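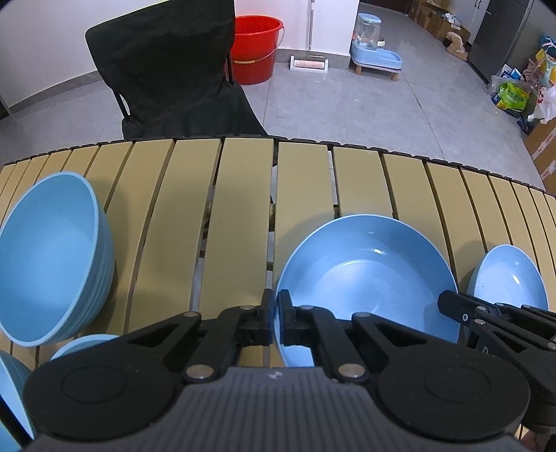 把持点推定の後処理を書き直した。対象は薄い縁を持つ食器で、従来のパイプラインでは深度の欠損を平面補間で埋めていたため、縁の法線が内側に倒れる癖があった。水色の大皿のように浅くて艶消しの面でも、光が反射して一か所だけ光っていると、そこを縁の一部と誤って拾う。指先のパッドで縁を挟む姿勢では、法線が数度ずれるだけで接近方向が変わり、下の木のスノコ状の天板と干渉する解が上位に来てしまう。

修正は二点。まず補間をやめ、欠損画素はマスクのまま楕円フィッティングに渡す。次に、縁の候補点を曲率で並べ替え、接線方向の連続性が切れた点を落とす。RANSACの反復上限は2000のままで、収束しない場合は候補なしを返す。以前は最後の仮説を黙って返していた。これは8月に自分が入れたバグである。

評価は手元の1208フレームで行い、1081フレームで有効な把持候補が出た。残りの大半は重ねて横倒しにした椀で、同心円状の縁が並ぶため隣の椀の縁と対応を取り違える。インスタンス分割の段階で分けるしかないと思うが、Kenza Ezzatさんからは縁の間隔を事前分布に入れる案をもらっている。まだ試していない。

座標系についてのメモ。Kirsideの設定ファイルでは手先座標のz軸が前向き、Dimitriou側の可視化ツールでは上向きになっている。変換を忘れると表示だけが90度回り、数値は正しいのに絵がおかしいという状態になる。ローダー側で変換するようにして、可視化側の分岐は消した。

次は二つの手先が同時に視野に入るときの自己遮蔽マスク。現状は固定の多角形で、開閉量に追従していない。

10/2/26

ホーム 記事一覧 タグ このブログについて
当サイトではCookieを使用しています。 同意する
お問い合わせ | © Floltonen 開発日誌 | ページ上部へ戻る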